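Print this thread | E-mail this thread
4 min read

27 November 2024

I keep getting asked for the written rules we use when we record robot runs in simulation at Mistex. There are 13. I'll post the ones that matter most and skip the ones that only make sense if you use our file server.

Some background first. We run household tasks in simulated rooms: open a drawer, move an object, go back to a rest pose. Every run gets stored with its camera views and a run sheet. The rules cover what has to be on the sheet before anyone may train on the run.

Rule 1. Start with the gripper open and empty, and save a view from the wrist camera before the first command goes out. If that view is missing, the run is rejected. It can't be patched in later from another run.
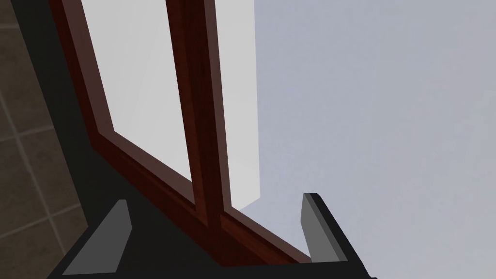
Rule 2 covers wrist views that show no part of the task. We keep them. People used to trim them out and the trimmed sets were hard to compare with each other. Write down the nearest fixed thing in view and whether the fingers are clear of it. With a view like this one the sheet would say "window, fingers open, nothing held" and that's enough. Don't write "idle." We had three people using that word for three different states.

Rule 3. Tilted views stay tilted. Don't rotate them to make them look level. The camera pose is stored with the image and the two have to agree. Norkier's viewer has an auto-level setting and it needs to be off before you export. It turns itself back on after an update, so check it each time.

Rule 4. One name per object per room. If the sheet says "cabinet" at the start, it says "cabinet" at the end. The word list is on the first page of the rules and has 200 entries. If your object isn't there, ask for it to be added and leave the field blank until it is.

Rule 5. Contact gets logged from the contact sensor and never from the picture. A gripper can look like it's touching a drawer front from one angle and have a gap from another. If the sensor log is missing, the field reads "unknown." A reviewer may not change "unknown" to "yes."

Rule 6. On a two-arm robot, each arm gets its own line, including an arm that has no job in the task. Left and right mean the robot's left and right. For the run in the next post you'd fill in one line for the arm at the light blue drawer and another for the arm by the window, same fields for both.
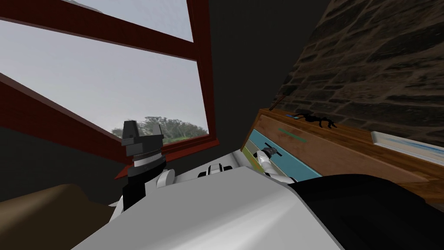 Kettani replied that two lines per run doubles the paperwork, and asked why the second arm can't be left off when it has no part in the task.

Fair question. We tried that in March. We had 2,283 runs in the set and the second arm's line was missing wherever the operator thought it didn't matter. Operators didn't agree on what mattered. We ended up going back through all of them. The extra line takes less time than that did.

You can cut the typing down. Ketum, the form tool we use, lets you carry the rest pose over from the previous run. You still have to confirm it. Don't carry over the contact field.

Rule 7. Small objects near the work area go on the sheet even if the task never mentions them. If you can't tell what something is, write "small object" and its color. A guess is worse than a plain label, and we've had guesses copied from sheet to sheet until they looked official.

Rule 8. Failed runs are kept and marked. The mark says at which step the run stopped. It doesn't say whose fault it was. There's a separate place for software bugs.

Rule 9. The person who recorded the run doesn't review it. In a small group this is the one that hurts. We swap with the other shift in batches of 12.

Rules 10 to 13 are storage, backups, file names and who can delete things. They'll be different for you. The only part I'd copy as is: deletion takes two people, and the run sheet stays even when the images go.

Someone asked by message if these apply to real hardware too. Mostly yes. Rule 1 needs a stop check added in front of it and rule 5 depends on what sensors you have. I haven't written that version up yet.

Print this thread | E-mail this thread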